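How to Plan and Budget for a Two-Hand Data Collection Station

If you've been put in charge of pricing out a station for collecting hand-held gripper demonstrations, pull up a chair, because I've now done this twice and I got a good deal of the first one wrong. The first time around I made a lovely spreadsheet with the grippers on line one and hardly anything under it. Then the small stuff started showing up (cables, pads, tables, cups, more cables) and by September I was back in Callum Gunn's office asking for more money. He was very gracious. I'd still like you to skip that meeting.

What follows is the order I'd work in now. It assumes one person at one table with a gripper in each hand, doing everyday tabletop tasks. If you're planning four stations, do all of it for one, run it for a while, and then multiply.

Step 1. Write down the task before you price anything

I mean really write it down, in a sentence or two that somebody outside your group could follow. Ours for the Sturnwood project started out as "handle a stack of paper cups in a wire holder," and just about every purchase we made hangs off that sentence. Cups are light and they dent, so you care about pad material. A nested stack is tall and narrow, so you care about how wide the jaws open and how much room you have above the table. The holder is its own little obstacle too, with rods right where you might like to put a finger.

Buy the props early, before the hardware quote is final, and set them on whatever table you have. You'll learn more in ten minutes of reaching around a real stack than in an afternoon with the spec sheets.
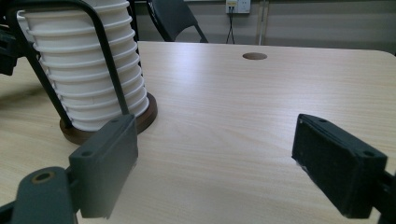 Step 2. Price the grippers as a pair, with spares

Ask for the quote as a matched pair. When we went to Magbanua we asked for one unit first "to try," and then the second one came in on a separate order with separate shipping, and the whole thing dragged on for weeks longer than it needed to. Our pair came to $3,032 with cables, and I'd carry a spares line of $300 on top of that from day one.

What goes in the spares line? Mostly fingers and pads. Pads are a consumable, just like printer paper, and I wish I'd understood that sooner! They scuff, the edges lift, and sooner or later little bits start to fray off. Get the replacement sheet in the same order, plus a few extra screws in the right size, and make sure you know who on your team is going to do the swapping. Ours takes a little patience and a good light.

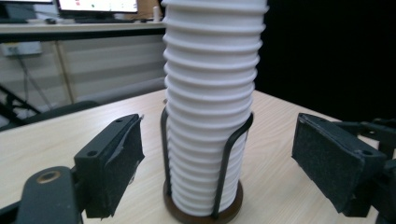
Padding on the inner faces of both fingers, with the edges starting to go. Budget for replacements.

A word about timing. Look the pads over every Friday before everyone goes home, and write down what you see. After a month or so you'll have a replacement rate of your own, which is worth far more than anybody's estimate, mine included.

Step 3. Budget for the space

This is the part I left out completely the first time. The table is the cheap bit. Around it you'll want stands, something plain to close off the background, power within reach, and enough open floor that the operator isn't bumping into things. We set aside $800 for all of that and spent nearly every dollar of it. Driduvano quoted us a very handsome prebuilt enclosure, and if you have the money, go ahead, but a decent table and some curtains will get you a long way.

Measure with a person standing there holding both grippers, elbows out. Then walk around the outside and look at where every cable is going to run.

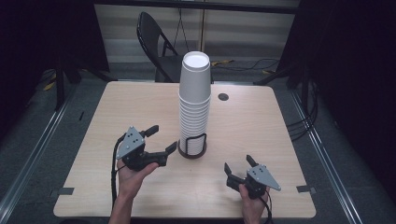 Cable length is the number I'd ask you to check twice, because the quote will give you a standard length and the standard length may not suit your room at all. Think about where the slack goes as well as how far the cable reaches. With a gripper in each hand you have two leads to manage, one looping out past the left hand and another one trailing down by the right, and both of them need to drop toward the operator without dragging across the props. Have someone reach to the far corners of the table before you order. While you're at it, put a roll of dark tape on the list. A small strip on each side edge of the tabletop costs next to nothing.

Step 4. Add the people

Somebody has to do the demonstrations, and somebody has to look them over afterward. We planned on 54 hours of operator time for the first task and put it in the budget as its own line, separate from setup. Please do the same, even if the operators are already on your payroll. It makes the next conversation so much easier when you want to add a second task and have to say what it will cost.

Leave room for breaks, too. Holding two grippers up over a table is tiring in a way you don't notice until the next morning.

Step 5. Get a second quote, and read the support terms

We got ours from Stekora. Their price was a little higher, but they spelled out how long a repair would take and whether we'd have a loaner in the meantime, and reading it sent me back to Magbanua with better questions. Ask both vendors the same things in the same order, in writing:

How long is the wait for replacement fingers?
Are the pads sold separately, and in what quantity?
Which cable lengths can be had without a custom order?
Who pays shipping on a repair?

Once you have the answers, put them in the same file as the prices so they don't get separated from each other. Mine lives in a second tab.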